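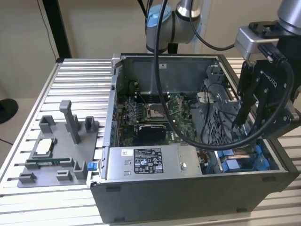 Desktop tower on its side with the side panel removed.

Section 4: Setting Up Donor Disclosure Exports

Prirnell Ledger keeps the books for campaigns, transition funds and inaugural funds. This section covers the part everyone puts off, the disclosure export. It assumes you have finished Section 3 and have at least one fund open. If you skipped Section 3, the software will notice before we do.

4.1 Before you start

Have the following at hand:

Your fund's registration number, as printed on the confirmation letter
The reporting threshold your lawyer gave you
An administrator login (a viewer login will let you look at all of this and change none of it)
The closing date of the reporting period

Note: Prirnell Ledger does not know the law in your state. It knows what you type into the Threshold box, and it believes you completely.

4.2 Create a reporting profile

1. Open the Funds menu and select the fund you are reporting on.
2. Choose Reporting, then New Profile.
3. Type a name for the profile. The Ellanum County party office once named all of theirs "final," and their support ticket is still open.
4. Enter the registration number without spaces or dashes.
5. Set the period start and end. The end date is included in the report.
6. Enter the threshold in whole dollars.
7. Click Save. The profile appears in the left column with a gray dot, meaning it has never been run.

4.3 Match duplicate donors

Large companies rarely give under one name. A check may arrive from the parent firm, a second from a subsidiary, and a third from something with "Holdings" in it that shares their mailing address. Ledger treats these as separate donors until told otherwise.

1. Open the profile and click Find Matches.
2. Review each suggested pair. The score on the right runs from 0 to 22, and anything under 17 deserves a phone call.
3. Click Merge to combine two records, or Keep Apart to leave them alone.
4. When you merge, pick which name will be printed in the report. Use the legal name. The donor's favorite version of its name goes in the Display field, where it can be used on banners.
5. Repeat until the list is empty.

Caution: Merging cannot be undone after the report is locked. Merging two unrelated donors with the same last name will produce one very generous person and two very annoyed ones.

4.4 Record gifts that are not money

Free vehicles, catering, hotel rooms and the loan of a ballroom all belong in the export if your rules say so.

1. Go to Gifts and choose Add In-Kind.
2. Select the donor.
3. Describe the gift in plain words. "Services" will be rejected. "Bus rental, 2 days" will pass.
4. Enter the fair market value and attach the paperwork behind it.
5. Click Save.

Note: A value of zero triggers a warning. If the gift was worth nothing, consider whether you needed to accept it.

4.5 Run the export

1. Select the profile and click Check.
2. Fix anything marked in red. Items in yellow are allowed through, although Brostham-format exports will list them on a cover page for all to see.
3. Choose a format: Brostham, plain text or spreadsheet.
4. Click Export and wait for the dot to turn green.
5. Open the file and read it. The whole thing, including the page with the addresses.
6. Click Lock Period once the report has been filed.

If error 408 appears, the connection timed out and no file was written. Close the window, wait two minutes and start again from step 1. Clicking Export repeatedly puts each click in a queue, and the queue is very loyal.

4.6 Correcting a filed report

Refunded a gift? Found a check in a drawer? Choose Reporting, then Amend, and select the locked period. Ledger makes a copy, leaves the original alone and adds a line explaining what changed. You write that line yourself, and reporters do read it.

For multi-user access and the Hong approval add-on, see Section 5.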